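Speaker notes: Reading a village through its timber
Cundthorpe Local History Society, 21st August
Teemu Koskela

Slide 1. Title only. Say thank you for the invitation. Check the people at the back can hear. Mention that the handout has the reading list, so there is no need to write down titles.

Slide 2. What we set out to do. In June last year we began going through the old timber yard ledgers held at Cundthorpe. There are 1258 entries. They record who bought wood, what kind, how much they paid and, in most cases, what it was for. The yard sold to farms, to the chapel, to two wheelwrights and to ordinary households.

Slide 3. How the ledgers are written. Three different hands. The first clerk is neat and spells everything the same way each time. The second is not and does not. Read out the entry for "bords for Mrs Flint hir dore". Pause here, people usually laugh.

The clerks used short forms that took us a while to work out. "Q.S." is quarter sawn. "F." on its own is fir, but "F." after a price means the bill was paid in full. Go slowly over this, it matters for slide 6.

Slide 4. Grain and figure. Explain that a log can be cut several ways and that the cut decides the pattern on the face of the board. A cut that runs close to the growth rings gives wide bands and long pointed shapes. A quarter sawn board gives straighter, closer lines. Buyers knew the difference and the ledgers show them paying for it.
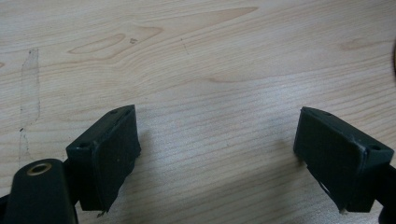

Slide 4: Wavy grain on a pale wooden tabletop, with an oval figure at upper left.

Pass round the two sample blocks at this point. Ask for them back before the break.

Slide 5. Who bought what. Of the entries, 681 give a use. Most are repairs: gates, floors, cart beds, shelves. New furniture is rare. Coffin boards come up more often than tables. Don't dwell on it.

Slide 6. The problem with the prices. If you read every "F." as fir, the yard looks as though it sold almost nothing else. The early transcript made this mistake and it was copied into the parish booklet. Be polite about the booklet.

Slide 7. The chapel order. The largest single order, for pews and a gallery front, was delivered in 9 loads. The last load was refused. The letter of complaint survives and says the boards were "full of knots and not as shewn". Read the whole letter if there is time, otherwise the last four lines.

Slide 8. What is left to do. The wages book has not been started. It covers 365 days with no gaps, and it ought to tell us who was sawing and who was only carrying.

Questions. Likely ones: can people see the ledgers (yes, by appointment), is the yard still standing (one wall), was any of the wood imported (some, from the second ledger on).

Finish by nine. Key goes back through the side door.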